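A Fault in the Gripper Release: Notes from the Honevley Kitchen Bench 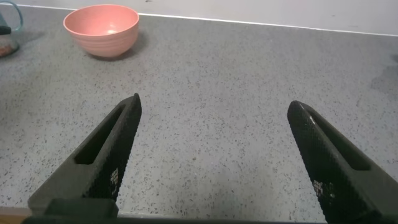 Why did the arm refuse to let go of a bowl after it had been told to? The controller believed the fingers were already open, so it discarded the command.

The fault first appeared on a Wednesday in May, during a routine set of pick-and-place trials at the counter. The task is simple. The arm lifts a bowl, moves it a short distance and sets it down. On trial 9 the bowl reached the counter as planned, the fingers stayed closed, and the arm began its return move with the bowl still in its grip. Eun-ji Ha pressed the stop. The bowl was undamaged, and no one was within reach of the arm.

I have since reviewed the logs with Gerardo Yap, who maintains the Cavero control software. The finger position is reported by an encoder in the gripper housing. After a brief loss of signal, the software filled the gap with the last value it had stored from the previous trial, which was "open." A release command sent to a gripper that is recorded as open is treated as a duplicate and dropped. No warning was written to the operator's screen.

We were able to reproduce the fault by interrupting the encoder signal by hand. It occurred in 9 of 22 attempts. The remaining attempts recovered before the release command was sent.

The following changes are now in effect on this bench. A missing position reading stops the arm at once. Release commands are always carried out, whatever state is on record. The return move may not begin until a fresh reading confirms that the fingers have opened. The encoder cable has also been replaced, although we did not find a visible break in the old one.

One matter remains open. The Torkano bench uses the same software with a different gripper, and its logs have not yet been checked for dropped commands. Until that review is complete, it will run at reduced speed with an operator at the stop button. Gerardo expects to begin with the May logs and work backward.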